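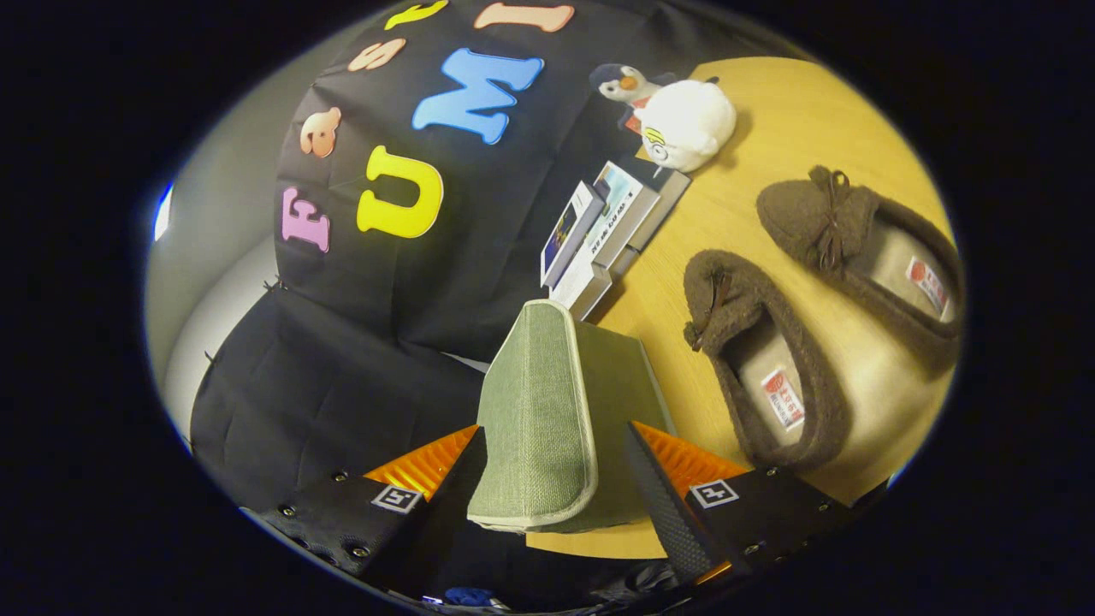
Comparison of Two Finger Pads for a Hand-Held Gripper
Project report, Sensing and Manipulation Lab Course
April 15, 2021

Abstract

We compared two finger pads on the same hand-held gripper: a ridged soft pad (Ticona) and a flat rubber pad (Trestia). Each pad was used to lift and move household objects on a tabletop. In 600 trials the ridged pad lost its hold 21 times and the flat pad lost its hold more often on every soft object we tried. Marker tracking of the fingers was also checked, as the finger opening is estimated from the camera image and no encoder is fitted.

1. Setup

The gripper has two fingers driven by a trigger through a shared linkage. Each finger carries a square fiducial marker near the tip, on the side facing the camera. The camera is fixed to the body of the tool behind the fingers and has a wide-angle lens. Finger opening is computed from the distance between the two markers after lens correction.

The ridged pads are orange and slightly see-through. They bend around an object when the fingers close. The flat pads are the same length but do not bend noticeably. Both types attach with screws, and changing a pair took long enough that we ran all trials with one type before switching to the other. This means that operator practice is mixed in with pad type — see Section 4.

2. Objects

Objects were chosen to differ in stiffness and surface. The set included a fabric-covered box, books, plush toys and a pair of fuzzy slippers. The fabric box is sage green with a burlap-like weave and cream piping along the edges. It can be held by its sides at an angle, so it was used as the reference object at the start of every session. A dark cloth backdrop with foam letters stood behind part of the table to give the camera position estimate more texture to work with. Without it, the pale wall gave very few usable features.

3. Procedure

The operator closed the fingers on the object, lifted it clear of the table, moved it to a second position and released it. A trial counted as a loss if the object left the fingers before the release. Objects that turned in the grip but stayed held were logged as rotated and not as lost. Trials were recorded with the Fetance logger at the full frame rate of the camera.

4. Results and discussion

The slippers and the plush toys showed the clearest difference between pads. With the flat pads, the pile of the fabric slid along the rubber and the object dropped out slowly. The ridges caught the pile and held it. On the books the two pads performed almost the same when the grip was across the spine. Gripping a book by its covers gave rotation with both pads.

The reference box was never lost with the ridged pads. With the flat pads it rotated when gripped near a corner, where the piping lifted the pad off the weave.

Marker detection failed in 2 recordings, both with a bright lamp reflected in the left marker. These were excluded and repeated. A matte print would probably remove the problem, but we did not test one.

The main weakness of the study is the fixed order of the pads. The flat pads were tested first, and the operator had less practice then. We repeated the box trials with flat pads at the end and saw the same rotation, but the slipper trials were not repeated.

5. Further work

Grip force was not measured. A thin force sensor behind the pad would show whether the ridged pads hold at a lower force or if the operator was simply pulling the trigger harder. The mounting holes on the present fingers leave no room for the cable, so the finger plate has to be redrawn first.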